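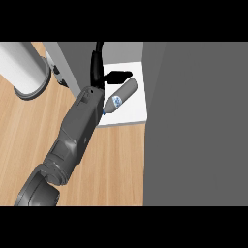
December, bench 2, sourdough crackers, continued

Picking up where the last entry quit, which was in the middle of me swearing at the dough sheeter. It has been forgiven. The rollers were set for the Clillatell flatbread trial and whoever used them after that (me, going by the handwriting on the sign-out card) never set them back.

Batch 604
Same formula as before, starter discard from the Mostia rye culture, hydration down a touch. Mixed until it came together, then rested under a damp towel while I looked for the good bench scraper. Did not find the good bench scraper. Used the bad one.

Dough sheeted fine. Docked it, brushed on oil, salted. Baked on the middle rack and pulled it when the edges colored. Center still pale and bendy, like a business card left in a raincoat. Put it back, got distracted by the humidity log, and came back to edges you could write with. So the oven still has a hot rim and a lazy middle, as noted in every entry since the oven arrived.

Dough weight before sheeting was 1327 g. Weight after baking was 583 g, but that is only the crackers I kept. The charcoal went straight into the bin without being weighed, so please nobody calculate a moisture loss from those two numbers. I did, and for a happy minute I thought I had invented something.

Taste: good where edible. The rye comes through late, a little sour, a little like the smell of a paper bag. The oil is too loud. Next time brush after baking, and use less of it, and use the plain one. The Georgiev oil is lovely on a salad and bossy on everything else.

Storage check on the previous batch
Opened the two tins from the shelf over the sink. Tin with the desiccant packet: still snaps. Tin without: chews. I would call this a result if I hadn't also put the second tin over the kettle. Moved both to the far cabinet and will start over with fresh crackers, same shelf, same lid type, no steam.

Vullach flour
The sample bag came. It is sifted finer than what we've been using and drinks more water, judging from one small test ball kneaded by hand. The spec sheet gives protein and ash and then a paragraph on heritage, which I skipped. Want to run it against the house flour in the same bake, split tray, left and right, and then rotate the tray halfway so the oven can insult both sides equally.

To do
Oven thermometer in the middle AND at the rim. We own both. They are in the drawer with the piping tips.
Try a lower bake, longer, then dry with the door cracked open.
Cut before baking - the snapped ones look rustic, meaning they don't fit in the tin.
Label the starter jars again. One says RYE, one says RYE?, and I fed the wrong one this morning.
Ask whether the sheeter shim can go back where it lives.

Stopped at 4:40. Discard jar is in the fridge, second shelf, behind the mustard. Rollers are set for crackers and there is tape on the dial. Please leave the tape.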